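I've been a conversation partner for newcomers for three years now, and I still think most programs get the first month wrong. They hand you a binder! Ours at Clidlow ran to 115 pages, with a chapter on small talk that I'm fairly sure put people off small talk for life.

My first partner was Laiba Butt, who already spoke better English than half my cousins. What she wanted was practice being interrupted. She could give a lovely speech about her neighbourhood, but at the bus stop or in a staff meeting she never got a word in, and the binder had nothing for that. So we binned the week-two worksheet (sorry, Clidlow) and spent an hour talking over each other about rent.

I told Kwaku Nyarko, who coordinates the pairs, and he was pretty good about it. He did say the funders like worksheets, and I get that. You can put a worksheet in a report. 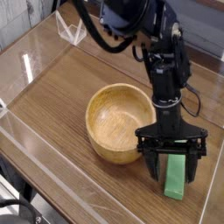
But I'd still rather see the money go into time. Right now a pair gets six sessions and then you're meant to shake hands and move on, just when you've both stopped being polite. Laiba and I kept going on our own, mostly by phone after dinner, and the good stuff all came after session six – how to complain to a landlord, how to tell a co-worker's joke back to them, what on earth "not too bad" means.

Lavanya Poojary, who trains the student tutors, disagrees with me on this. She reckons a firm end date gets people to sign up in the first place, and that plenty of students would run a mile from anything open-ended. Fair enough, I nearly did myself. So keep the six, but ask both people at the end if they'd like six more, and cover the bus fare if they say yes.

The last print run of the binder cost 900 dollars. That's a lot of bus fares. I've said so at two meetings now and I'll be saying it again in September, when the new lot start.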